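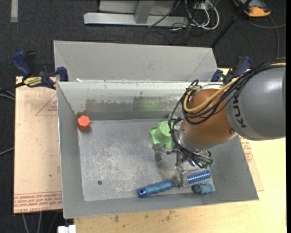

## Sornelton Swap Shed — questions we get all the time

Updated 2023-10-26. Please read before emailing. Most of what lands in the inbox is answered on this page.

### What is it?

A free reuse shed at the Sornelton transfer station. You leave usable stuff, you take usable stuff. No money changes hands. You don't have to leave something to take something.

### Where exactly?

Warrier Road entrance, then left past the scale. Green door. If you hit the brush pile you went too far. Parking for 6 cars along the fence, don't block the truck lane, they will ask you to move and they won't ask twice.

### When is it open?

Same hours as the transfer station, minus the last half hour. We need that time to sweep and sort. Closed when the station is closed, closed in heavy snow. In February we run mornings only because the shed has no heat.

### Do I need a sticker?

To drop off, yes. Resident sticker, same one you use for the trash. To take things, no. Folks from Fasden can drop off too under the shared agreement, bring your Fasden sticker and park so the attendant can see it.

### What can I drop off?

Clean, whole, working. Some of what we're always happy to get:

- Dishes, pots, glasses, flatware
- Books (see below, there are limits)
- Toys and puzzles with all the peices
- Hand tools, garden tools, flower pots
- Small furniture one person can lift
- Lamps, if they light up
- Picture frames, baskets, canning jars
- Sports gear, except helmets
- Yarn, fabric, craft supplies
- Pet crates and bowls

Test plug-in things at home. There's one outlet in the shed and it's usually got a fan on it.

### What can't I drop off?

Also a long list. Sorry.

- Mattresses, pillows, box springs
- Car seats, cribs, helmets — safety rules, no exceptions
- Tube TVs, old monitors, printers
- Anything with gas or oil in it
- Paint, stain, cleaners, bug spray
- Encyclopedias
- Clothes (the bin by the gate takes those)
- Food, opened or not
- Medicine, needles, anything medical except canes, crutches and walkers
- Sofas and sleeper sofas
- Particle board furniture that's been wet

If it's on this list please don't tuck it behind the door. We have to pay the same disposal fee you would.

### Can I leave stuff when the shed is closed?

No. Not outside the door, not on the fence, not "just this once." Rain ruins it and then it's trash. The town treats it as dumping and there is a fine. Take it home and come back.

### How much can I bring at one time?

Two boxes or one piece of furniture per visit. Cleaning out a house? Email first. We can usually set aside a morning, and we'd rather have it in four small loads than one big one.

### How many books?

One box. No textbooks, no magazines, no condensed novels, nothing musty. Kids' books always go fast, bring as many as you like. Cookbooks too.

### How much can I take?

What you'll use. There's a 20 minute limit inside when it's busy, that's posted on the door. Please don't clear a whole shelf.

### Can I take things to resell?

We would like you not to. We don't check and we're not going to argue with anyone at the door. But people bring things here thinking a neighbor will use them, and they do notice when their mixer shows up online the same night.

### Will you hold something for me?

No holds. Not for an hour, not while you go get the truck. If you can't carry it out now it stays on the shelf. Bring a friend or borrow our hand cart (leave your keys with the attendant, the last cart went to Fasden and never came back).

### Can I call and ask if you have a certain thing?

There's no phone in the shed. And no list of what's in there, it changes by the hour. There is a wish board inside the door — index card, what you want, your number. Works better than you'd think. Cards come down after a month.

### Do things get tested or cleaned?

No. Everything is as is. Wash dishes, check cords, plug things in somewhere safe before you trust them. The town isn't responsible for items taken from the shed and neither are we.

### Something I took doesn't work. Can I bring it back?

Please don't put it back on the shelf, the next person has the same problem. Small metal stuff goes in the scrap pile, free. Anything with a screen goes to electronics, there's a fee. Or try the repair morning, next question.

### What's repair morning?

Once a month, in the room at the Torkamholm library. Lamps, toasters, zippers, wobbly chairs, dull knives. Bring one item and stay with it while it's worked on. No microwaves, no garage door springs. Sign up sheet is at the library desk and it fills up early. Parts are on you if we need to order them.

### What happens to stuff no one takes?

Colored dot system. New items get the color of the week. After two weeks on the shelf it comes down. Some goes to the thrift store in Torkamholm, metal goes to scrap, the rest gets thrown out. We hate that part, so please be honest about what's still good.

### How much gets reused?

We weigh what goes out on a bathroom scale during two sample weeks a year, so take this with some salt. Last sample week was 1,123 pounds out the door. Of that, 53 pounds was one cast iron stove door. Around 500 households use the shed over a year going by the sign in sheet, and plenty of people don't sign in.

### Why do I have to sign in?

You don't have to. It helps when we ask the town for shelving. Town name and a tally mark is enough, we don't need your name.

### Can kids come in?

Yes, with a grownup, and holding on to them. Trucks back up right outside the door and the drivers can't see anyone short. Same goes for dogs, leashed, and only in the shed itself.

### Is it wheelchair accessible?

Ramp at the side door, which we'll unlock if you wave at the attendant or honk. The aisles are tight at the back by the furniture. Tell us what you're after and we'll bring it up front.

### Can I get a tax receipt?

No. We're not set up for it. If you need a receipt, the thrift store in Torkamholm gives them.

### I left something by mistake. Can I get it back?

Email right away with what it is and when. If it's still there we'll pull it. If it has gone home with someone there's no way for us to trace it. Check pockets, drawers, the backs of frames, and inside books before you drop off. We have a coffee can of found photos and keys by the door, have a look.

### Do you pick up?

No truck, so no.

### Can I help out?

Yes please. Two hour shifts, sorting and shelving mostly. Closed toe shoes, work gloves if you have them. Students can get service hours signed, bring the form with you and not three months later. You can look through what comes in but everyone on shift waits til the end to take anything.

### Can I donate shelving, bags, cash?

Shelving yes, if it's metal and under six feet. Paper bags with handles, always. Newspaper for wrapping dishes, yes, a small stack. Cash goes to the town clerk's window, write "swap shed" on the envelope or it ends up in the general fund.

### I have a complaint.

About hours, fees, stickers or the fine: town office. About the shed, use the comment slips in the box under the wish board, or email. Somebody reads them once a week so give it a few days.

### My question isn't here.

Ask at the green door. If it's about whether you can drop off a particular thing, send a photo and the rough size with your email, it saves us both a round of back and forth.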